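Kennel and day room safety check, Reltdale site
Done by: Ryan Marsden
Date: July 14, 2026
Copy to: Parisa Kermani

Right, I've gone round with the usual sheet and put my comments after each bit. Most of it is good news, so don't panic when you see how long this is!

1. Front gate and car park side
Gate closes by itself: yes
Latch catches first time: no
I had to give it a shove with my hip twice out of five goes. It wants the top hinge lifting a touch, I think, and Sedgwick have the long Allen key. Until then I've put a note up asking people to pull it shut behind them (the old note had gone green).

2. Double doors into the day room
Inner door shut before outer opens: yes
Kick plate fixed: yes
Glass free of cracks: yes
Lovely. The new closer is a bit fierce, mind, and caught my heel on the way through. Could we back it off half a turn?

3. Floors
Non-slip surface sound: mostly
Drain covers seated: yes
There's a lifted edge by the second drain, long enough to get a claw under. I've pressed it down and taped it for now but it needs the proper adhesive. Part no. 493 in the Drovstead catalogue, same stuff as last time.

4. Fire things
Extinguishers in date: yes
Exit route clear: no, then yes
Somebody had parked the folding crates across the back exit again. I moved them myself and had a grumble. Alarm test was fine and the dogs made more noise than the alarm did.

5. Toys and chews
Checked for splits, loose threads and small parts: yes
Anything binned: two balls and a squeaker
I'm getting stricter on rope toys. If the ends have gone fluffy I tug them hard, and if strands come away in my hand it goes in the bin, however much a certain spaniel loves it.

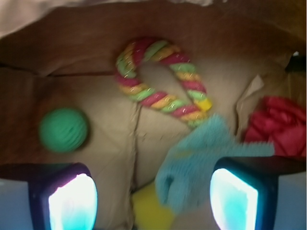

Hard rubber ones I bend and look for little cracks, especially near the holes. Anything small enough to go right to the back of the mouth of our biggest guest shouldn't be in the big dog run at all, so please keep the two lots apart when you tidy up of an evening. Washing is still every week, hot, no softener.

6. Water and food
Bowls free of chips: yes
Food bins sealed: yes
Fridge temperature written down daily: gaps
There are a few blanks on the chart, mostly weekends. I know it's dull. Please just do it when you fill the kettle.

7. Cleaning cupboard
Locked: yes
Labels readable: one isn't
The disinfectant bottle has lost its dilution label. I've asked Iltitis for a fresh sheet of them, and meanwhile it stays on the top shelf and we use the other one.

8. First aid
Box complete: nearly
We're short of the wide bandage and the tick hook has wandered off. If it's in your coat pocket, I won't ask questions.

Still open from February
Outside light over the bins. Quote came in at £172 fitted, which sounds fair to me. Parisa, can you give it the nod?

Overall: pass, with the gate latch and floor edge to be sorted first.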